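The washing machine takes 40 minutes and needs no supervision. Getting the clothes to it is the hard part, and at Grakbridge a humanoid is being taught to do it by example.

The method is plain. An operator drives the robot's arms and hands through the job while the system stores joint angles, motor currents and the views from its cameras. One complete run, from reach to release, is an episode. Maricica Moldovan, who plans the recordings, asks for 50 usable episodes of each garment arrangement before moving on to the next.
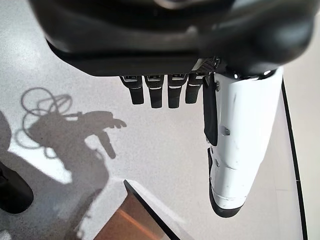 Most of the effort goes on variation. A model trained on one shirt in one position learns that position and little else, so the clothes are re-piled between episodes and the robot's starting stance is shifted. Colour matters too. Dark fabric gives the cameras few edges to work with, and two dark garments lying together can pass for one. Moldovan schedules these pairings early in the shift, when operators are fresh.

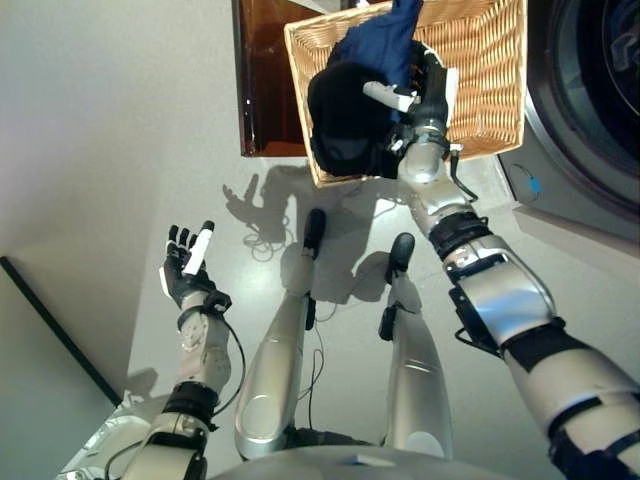
The right hand grips fabric in the wicker basket, with the washing machine to one side.

Failed grasps are kept if the operator recovers within 3 seconds - a slip followed by a second attempt is useful training material. Episodes with a dropped camera feed are discarded, as are those in which the operator pauses to think. Colm Dolan, who reviews the recordings, says hesitation is the harder fault to catch. "The model will copy a pause as faithfully as it copies a grasp," he says.

Dolan tags each episode by hand, marking first contact, lift and release. An automatic tagger was tried in August and withdrawn after it confused contact with lift on soft items. A revised version is due to be tested on towels.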